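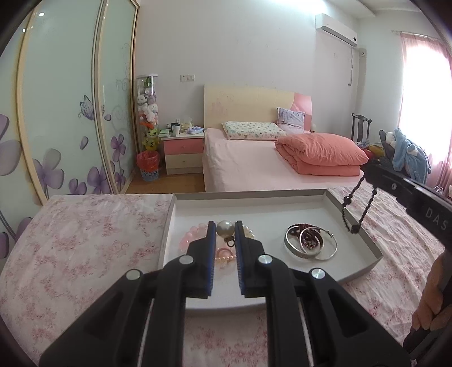

Residence Diary, Kerkeck House: Sunday

The house opened to visitors at the usual hour. Rain had stopped before breakfast and the lower path was passable, although the gravel by the gate remains thin and should be raked before the next open day. Attendance for the morning was 24, with a further 29 after lunch.

The main business of the day was the preparation of the spring display on dress and personal ornament. The labels drafted in September were read aloud and compared with the Titum inventory. Two were found to repeat the same purchase, and one gave the wrong room. The corrected text was sent to Zirnix for printing, with a request that the type be larger than last year, when several visitors had to bend to read it.

Pearls, beads and bangles will be treated under a single heading. It was agreed that the wording should stay plain: what a piece is, how it was worn, and on what occasions. Notes on value will be left out. The paragraph on garnets is still too long and will be cut by half.

Item 408 in the inventory, a traveling case, could not be found on its shelf. The entry was last initialed before the storeroom was painted, and the upper cupboards have yet to be searched.

A letter was received from the Tsegaye Reading Room asking whether the house would lend the ledgers for the summer. The reply will state that the ledgers may be consulted on the premises by appointment, and that copies of up to 40 pages can be supplied without charge.

The boiler was noisy again toward evening. The pressure was checked at six o'clock and found correct. The east windows were closed, the lamps in the long passage were turned off, and the keys were returned to the desk. The linen count has been carried over to tomorrow.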